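## Garnley fan voting: common questions

**Who can vote?**
Anyone who watches daytime drama and has a free account. You don't need to live in the US.

**How many votes do I get?**
One per category, per day. Voting closes at 9 p.m. Eastern on the last day of December.

**Who won Best Villain last year?**
Bernardo Pacheco, for his part on "Lobo" — he got 2,224 votes, 188 ahead of Beatriz Pinheiro.

**Can I nominate an actor who left the show?**
Yes, if they were on screen in at least one episode this year.

**My vote didn't go through. What now?**
Log out, log back in and try again. If that fails, write to Jaime Calado on the contact page.

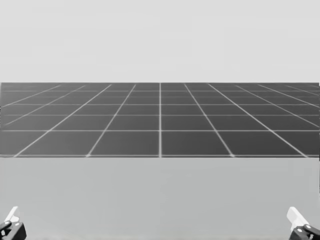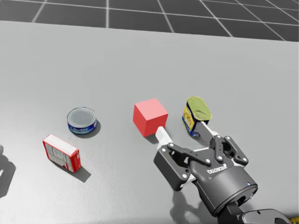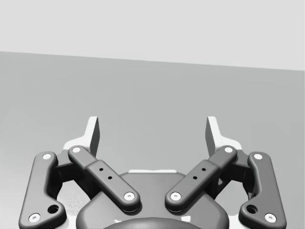
*Computer-rendered views, all three*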